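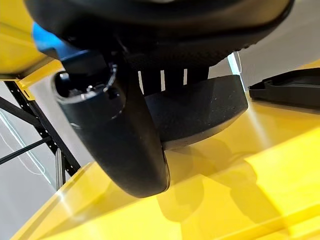 When does the new dark ride at Furnmont open to guests?
In March, with timed entry starting at 10 a.m. and annual passholders admitted one hour earlier.

Furnmont confirmed today that Bikau, a trackless indoor dark ride, will occupy the former Nimton theater building at the north end of the park. The attraction uses 40 vehicles, each routed independently through the building by a central ride control system. Ride time is four minutes. Hourly capacity is rated at up to 135 vehicle dispatches.

Guests must be at least 40 inches tall. A transfer vehicle is available at the load platform.

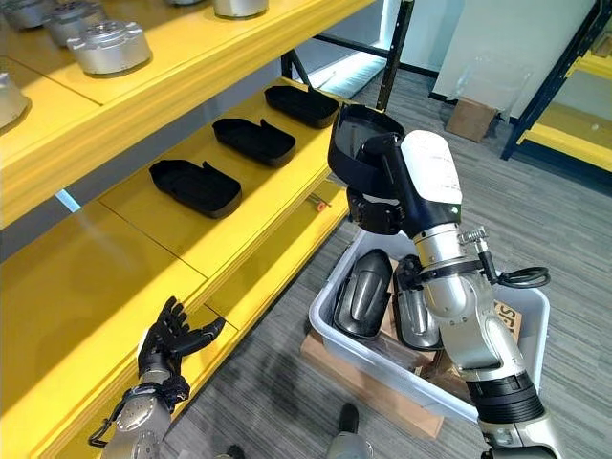

Yellow shelving with metal parts and black trays.

"Ride control testing is complete, and show programming continues through February," said Quang Đỗ, director of attractions at Furnmont. "Route selection varies by dispatch, so repeat riders will see scenes in a different order."

Scenery was built by Fitzgerald, which also supplied the 80 animated figures and the queue lighting. The covered queue holds 200 guests.
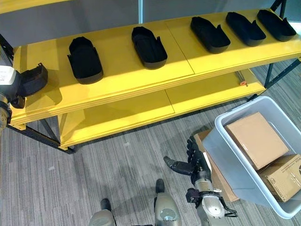
Tickets and Hours

Bikau is included with regular park admission. Timed entry is reserved at the gate or through the park website. The ride closes 30 minutes before the park.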